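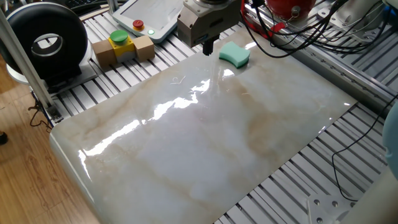
読了時間:約2分

Belixの拭き取りキット、使ってる人いる?
投稿:2022年10月

mokumoku_fa
Binentから出てるBelix、貸出機で2週間さわってます。大理石柄の天板にミント色のスポンジ、二本指のグリッパでつかんで拭かせるやつ。ティーチングは思ったより楽。ただ艶ありの面だと照明がもろに映り込む。カメラ追加オプション、迷い中。

nezi_3718
うち5月から使用。カメラはいらんと思う。位置決め治具で足りる。

kado_R
↑いや反射面なら偏光フィルタ込みで買ったほうがいい。治具だと品種替えのたびに泣く

nezi_3718
品種そんなに替えないので…

tamago-don
スポンジの形、これ純正? くびれてるほうが指でつかみやすいのかな。うちは四角いの使ってて、よく斜めになる

mokumoku_fa
純正です。替えは30個入りのみ。小分けで売ってほし

yoru_line
指が短いのが気になる。角の丸いとこ、ちゃんと追えます?

mokumoku_fa
丸い縁はまだ試してないです。平らなとこだけ。来週やってみまs

kado_R
Becerraの同等品は指の長さ選べるよ。値段は上がるけど

nezi_3718
Becerraはサポートが英語のみ、返事まで30時間超。自分は無理だった

kado_R
それ代理店によるのでは。Tunthorpe経由だと当日返ってきたけど

tamago-don
ケーブルの取り回しどうしてます? アームの周りごちゃつくの、うちも同じで困ってる

mokumoku_fa
何もしてないです、すいません。台がアルミフレームなので溝に留める金具を注文中。届いたらまた書きます

yoru_line
縁の結果もよろしく。そこ次第でうちも見積もり取る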